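Podance pulls its big stand from the Salcedo slots show
Jan 2, 2025

Well, I didn't have this one on my bingo card for the first work day of the year. Podance, the slots studio with the giant stand by the main doors, told customers this morning that it won't be building anything at the Salcedo gaming show this spring. It's keeping a meeting room upstairs and sending a small sales team, and that's it.

I've been going to Salcedo for 8 years now (my feet can prove it) and Podance has always been the first thing you hit when you walk in. They had the coffee, they had the loud music, and they had the only carpet in the building you could stand on for an hour without regretting it. So yes, I'm a little sad!

The company's note to customers is pretty short. It says the money will go into smaller events closer to casino operators, with the first two planned before the summer. I asked whether the meeting room means they'll be back on the floor next year, and I got a polite "we'll review it" in return. Make of that what you will.

The organizers sounded relaxed when I called. They told me 1264 companies had asked for space by the end of December, and that the corner by the doors was already being offered to people on the waiting list. My guess is Driltden. They make table game displays, they've been stuck behind the food court forever, and a person on their sales desk went very quiet when I brought it up – then asked me how big the spot was.

Wudavach, the payments firm, is staying put and says it's even taking a bit more room than last time. Same hall, next to the registration desks, so at least I'll be able to find one stand without the map.

If you've already booked meetings on the Podance stand, check your email. Appointments are being moved upstairs, and you'll need the room number to get past the front desk. Demo sessions are a different story. The ones on the new cabinets have been dropped altogether, and you'll have to ask your account manager for a visit to the showroom instead. I had one down for the opening morning, so now I've got a hole in my diary if anyone wants to buy me breakfast.

Floor plans should be out in roughly six weeks. I'll post the new one as soon as I get my hands on it, and I'll happily eat my words if it isn't Driltden by the doors.
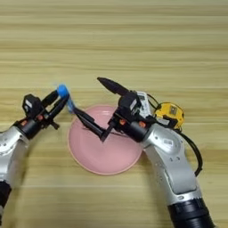
More from the show desk

Badge pickup moves to the north entrance
Hotel blocks for Salcedo: what's still open
Send me your stand news before the floor plan lands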